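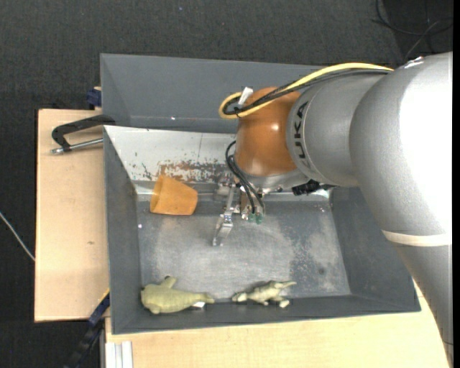

A reader wrote in to say I was being unfair to Laltance, and that if I'd heard the new record on a proper system instead of "laptop speakers or whatever" I would get why people are calling it the dance album of the year. Fair enough. I took the reader's advice and played it over the weekend on the big speakers, start to finish, twice. I still don't get it.

My problem was never with the sound. The low end is huge and clean, and the third track has a bass line I'd happily steal. My problem is that every song does the same thing at the same time. Quiet piano, a voice run through so much echo you can't tell what it's singing, then a long climb with the snare getting faster, then the drop. By track five I was calling the drops out loud to the cat.

The press sheet from Soson, the label, says the record was "built from more than 300 hours of field recordings." Okay, where are they? I can hear some rain at the start of side two and what might be a train. If you went out and taped 300 hours of the world and kept the rain, I'd like to know what was wrong with the rest.

Then there's the price. The vinyl is limited to 706 copies and costs 50 dollars before shipping, for a single disc. I've been buying 12-inches long enough to remember when a limited run meant the label couldn't afford a second one. Now it's a sales pitch, and I fully expect a "second limited edition" in a different color by August.

The reader also asked what I'd play instead. Try the Seok EP that came out over the winter and got almost no attention. Four tracks, none of them in a hurry. The second one goes seven minutes without a drop – it just keeps swapping one drum for another until you notice you're in a different song. It's a bit rough in places and the last track fades out too early, but I've gone back to it far more than anything on the Laltance record.

I am going to see Laltance at Cledura next month, mostly because the ticket was already paid for. People keep telling me the live set is where it clicks. They said the same thing about the last album, and what I got was the last album, louder, with a fog machine – and a forty-minute line for coats.

Posted Mon 27 April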